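Small Round Things: Taming Balls, Beads and Marbles at Home
Posted 5/3/23 in Tips for the Craft Table

If you have ever dropped a bag of beads on a hard floor you already know why I love this subject. Small round things have a will of their own! I've been collecting ways of keeping them under control for years, and this page gets longer every time I clean out the craft corner. Start with the tray section if you only have a minute.

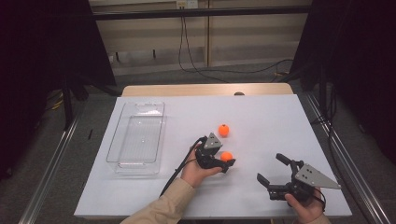
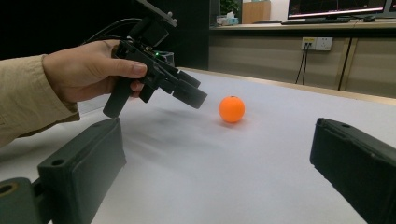 Little orange balls on the table. The clear tray is in the first picture.

Start with a tray

A shallow clear tray is my favorite tool for this, and it beats a bowl for most jobs. In a bowl everything piles up in the middle and you end up digging. In a tray the balls spread out in one layer, and you can see right away which ones are dented, chipped or the wrong color.

Look for a ridged or gridded bottom. The ridges slow a ball down and give it somewhere to settle. If all you have is a smooth tray, cut a piece of non-slip drawer liner to fit the bottom. I bought a roll of the Colen liner three years ago and I'm still using it - it cuts with ordinary scissors and rinses clean under the faucet.

Rounded corners are nice too. Dust and glitter get stuck in square ones, and you'll be in there with a cotton swab every time.

Set the tray on the side of your weaker hand and put the loose pieces in the middle of the table. I did it the other way for ages, and my arm was always crossing over the work.

Make the table work for you

Pick a plain, light surface. Bright colors show up on white like nobody's business, and so do the shadows, so you can find a ball even when you're looking at it from a low angle. If your table is dark wood, a white board or a plain white vinyl cloth pulled tight will do the same job. Watch for wrinkles in the cloth though, because a marble will find every one of them.

Check that the table is level. Put one ball down in the middle, let go and wait. If it wanders off, fold a bit of cardboard under the leg on that side and try again. Ours leaned toward the window and I blamed the cat for months.

Carpet underneath is a real help. Things that fall don't bounce far and they don't roll under the fridge. On a hard floor, lay an old bath mat or a flat sheet around the chair before you start. When you're finished, gather up the corners of the sheet and tip the whole lot back into the tray.

Picking them up

Fingers are fine for anything the size of a table-tennis ball. For smaller or slippery pieces, try one of these:

Kitchen tongs with soft tips. Open them wide, come in low from the side and close slowly. If you come down from above you'll shoot the ball across the room (ask me how I know).

A melon baller for marbles. Perfect fit!

A barely damp sponge for seed beads. Press, lift, and brush them off over the tray.

A piece of stiff card, folded into a V. It scoops them up and then turns into a funnel for the jar.

Push long sleeves up before you begin, or put a rubber band around the cuff. A loose cuff will sweep half the beads off the table while you're busy looking at the other half.

Cleaning

Plastic balls from the play bin get grimy faster than you'd think. I put them in a mesh laundry bag, swish them in a sink of warm water with a squirt of dish soap, rinse, and hang the whole bag over the tub. Don't use very hot water on thin plastic, as it can warp.

Ink spots and little scuffs usually come off with a melamine sponge. Go gently and test one ball first. On a matte finish, hard rubbing leaves a shiny patch that you can't undo.

Wooden beads shouldn't soak at all. Wipe them with a cloth and let them dry overnight on a towel.

Clear trays scratch easily, so skip the scouring pad. A soft dish brush gets into the ridges very well, and a splash of white vinegar takes off the cloudy film that hard water leaves behind.

Storing

Jars with wide mouths are best. You want to get your whole hand in. I wash out 1000 ml pickle jars for the bigger balls and 200 ml jam jars for the beads, and I label the lids as well as the sides because mine live in a drawer.

For a large collection, the flat boxes from Neluva stack neatly and the lids really do stay shut. I found mine at the Drirville flea market last June for next to nothing, and I went back for more the next morning. They were all gone, of course.

A bag is okay for travel, but only a drawstring one with a double knot. Zip bags pop open when somebody sits on them.

One more for kids

Sorting is a lovely rainy afternoon game. Put out a tray, a handful of colored balls and a pair of tongs, and let them move everything over without using their fingers. Ours like to race the kitchen timer set to 80 seconds. Stay at the table with little ones, and keep anything small enough to swallow out of the game completely.

Next on my list to write up: buttons, which don't roll nearly as far but get into the vacuum cleaner just the same.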